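### 3.2 How loose bars settle in an open bin

I should say up front that I got hooked on this question by accident. I was reading the Rellthorpe storage notes in February, and they treat a nearly empty bin as the easy case – fewer bars, less trouble. My own trials made me doubt that! A full bin holds its bars in place, more or less, because they have neighbors to lean on. Take most of them out and the last few can end up wherever they like (and in my log they often did).

So I ran 400 drops into an open rectangular metal bin and wrote down how the bars lay once they'd stopped moving. I sorted each bar by its closest wall and by whether it ran along that wall or across it. Figure 4 shows the kind of layout I mean.

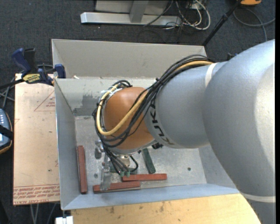
**Figure 4.** Three red bars on the bin floor: one along the left wall, two lying nearly level, with the lower one near the front wall.

I call this a "split" layout, with one bar turned away from the other two. It came up in 93 of the drops, which is well over what the Schouten tables had led me to expect. Another 40 drops ended with every bar running the same way, and I'd guessed that number would be a lot higher. I also went back and re-sorted 30 drops where a bar sat at a slant and I couldn't decide what to call it – most of those stayed in the "unclear" group, and I've left them out of Table 2.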